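Ich hab jetzt den dritten Sommer in Folge versucht, Sauerteigbrot zu backen, ohne dass mir der Ansatz wegkippt. Kleiner Thread, weil mich gestern wieder drei Leute danach gefragt haben 🧵

1/ Erstmal: August ist der schlimmste Monat. In meiner Küche unterm Dach sind es nachmittags 30 Grad und der Teig rennt mir davon, bevor ich überhaupt die Schüssel abgedeckt hab.

2/ Mein Ansatz heißt Drekar (fragt nicht) und lebt seit letztem Winter im Kühlschrank. Gefüttert wird abends, kurz vorm Schlafengehen. Wenn ich's vergesse, riecht er morgens nach Nagellackentferner. 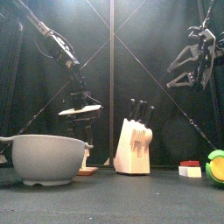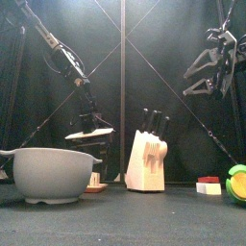 3/ Zum Mehl: Ich nehm 430 g Weizen und dazu einen ordentlichen Löffel Roggen. Margaux schwört auf reines Vollkorn, aber das wird bei mir immer ein Ziegelstein. Schmeckt super, kann man halt auch Wände mit bauen.

4/ Wasser im Sommer bitte kalt! Richtig kalt, aus dem Kühlschrank. Hab ich zwei Jahre lang falsch gemacht und mich gewundert, warum der Teig schon nach der ersten Dehnung so klebt.

5/ Stückgare nur noch über Nacht im Kühlschrank - 11 Stunden, dann direkt in den heißen Topf. Einschneiden geht kalt auch viel leichter, da reißt nix mehr ein.

6/ Gwenaël hat gefragt, ob man den Topf wirklich braucht. Nee, ein Blech und eine Schale Wasser unten im Ofen gehen auch. Die Kruste wird bei mir dann nur nicht ganz so dunkel und ich mag sie halt fast schwarz.

7/ Und bitte, bitte erst auskühlen lassen. Ich weiß, wie das riecht. Ich steh auch jedes Mal mit dem Messer daneben. Aber warm angeschnitten klebt die Krume und am nächsten Tag ärgert man sich.

8/ Reste: in Scheiben einfrieren, morgens direkt in den Toaster. Oder Knödel! Mit viel Petersilie und brauner Butter, da bleibt bei uns nie was übrig.

9/ Wer was von Drekar abhaben will, schreibt mir - ich füttere heute Abend eh und kann ein Glas abfüllen. Deckel bitte nur locker drauflegen, Ratih musste schon mal ihren Rucksack waschen 😅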